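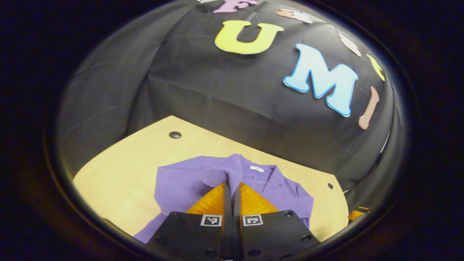
4. Backdrop and letters

Do the cloth before anything goes on the table. Two people if you can, one is a pain.

4.1 Drape the black fabric over the curved frame, middle first, then the sides. Let the bottom hang down past the table edge.

4.2 Smooth outwards with flat hands. Creases on the left are always the worst, steam them on low (6 minutes max). A few soft folds are fine.

CAUTION: no iron directly on the cloth. Steamer only, and keep it well away from the foam.

4.3 Lay the foam letters out on the tabletop in order, face up. Check the spelling now. Pastel ones only, the darker set belongs to the Nidau stand.

4.4 Start at the top centre and work down towards the right, following the curve. Press each letter for 36 seconds. Big ones need pressing at the corners aswell.

Note: letters will tilt as they go round. Leave them. Straightening one throws out the next.

4.5 Stand back by the door and look. Anything lifting, take it off and put a fresh pad on, don't re-use the old one.

4.6 Table: wipe with a damp cloth, then dry. Keep the holes in the top clear, no tape over them.

Taking down: letters first, peel slowly from the bottom edge. Flat in box 1507, paper between. Cloth gets rolled, never foldded.

Spare pads: ask Venla Oksanen.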